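Rullach Dish Rack Set
Teleoperated two-arm demonstrations, version 2, April 2021 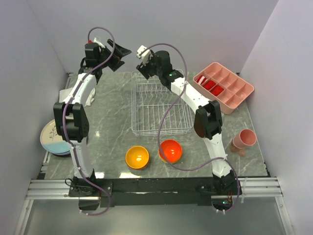
What is in the set

The set has 267 episodes of the task "put the dishes in the rack". A person drives both arms by remote control from a pair of leader arms, and we record what the follower arms do. The recordings were made at the Tillden bench, which has two arms on one mounting bar and a marble-patterned table between lavender walls.

The table holds a white wire rack, bowls, plates and cups. Other things are also left on the table, for example a pink tray with small cells and a white cloth. They do not belong to the task and the operator should not touch them.

How an episode goes

The rack starts empty at the center back. The operator is free to choose which arm takes which dish. A bowl may be passed from one gripper to the other. An episode ends when the operator presses the foot pedal, also if a dish is still on the table. Please read the field "outcome" before you train, it can be "done", "partial" or "dropped".

Episodes are cut at 2,000 steps. Longer ones were removed from this version.

Files

episodes/ one folder for each episode
episodes/*/joints.csv joint positions, both arms, left arm first
episodes/*/grip.csv gripper opening, from 0 (closed) to 1,000 (open)
episodes/*/top.mp4 video from the fixed camera
splits.txt train and test lists

Known problems

In some episodes the purple cable of an arm comes in front of the rack and hides the gripper for a moment. We kept these episodes.

The bowls are glossy and give strong reflections. If your method uses color only, it can lose the edge of a bowl.

Loading

We use the Hudumska reader, which is in the folder tools/. The older Rengifo reader opens the joint files but it does not know the field "outcome".

Changes from version 1

The left and right gripper columns were exchanged by mistake. This is corrected now.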